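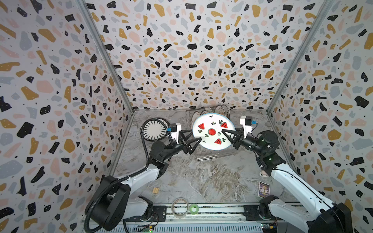
August, 6:40 a.m. Kitchen inventory, continued. Only the plates today.

The watermelon plate stays. White ground, red slices, thin blue line at the rim. It's the one I would replace first if it broke, and the Livus shop no longer stocks the pattern. Diameter 21 cm by the tape, so it fits the upper shelf with the door closed. The dinner plates are 28 cm and do not. They go below, on edge, where the old bread bin was.

The wire rack holds plates upright well enough, but the slots are narrow and anything with a deep rim leans. Put the cream ones with the brown lettering on the right and the thin-lined ones on the left. The black plate with the white starburst stood outside the rack, to the left. I haven't settled on a place for it. Noura Tarawneh gave it to me and will look for it when she comes to dinner.

Felt pads from Temevham: 3 mm, too thick for the shelf stack. Returned one pack, kept the other for chair legs.

Still to do – measure the bowls, wipe the lower shelf, find the second bracket screw.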